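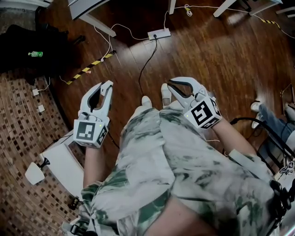 Projects > Student Robotics > Garkham Gripper Notebook

November, 4:45 pm: straps and markers

Both hand grippers on today, and my forearms are feeling it! Did 17 practice pickups for the Plolard task before I wanted a snack. The dark pads still need a check (one felt a bit loose to me, might be my imagination). Cube markers: wipe with a dry cloth, please, no spray.

To do: shorten my straps, and move the power strip before we run the 3 long takes.

Filed under: Club Log, Grippers
Last updated: November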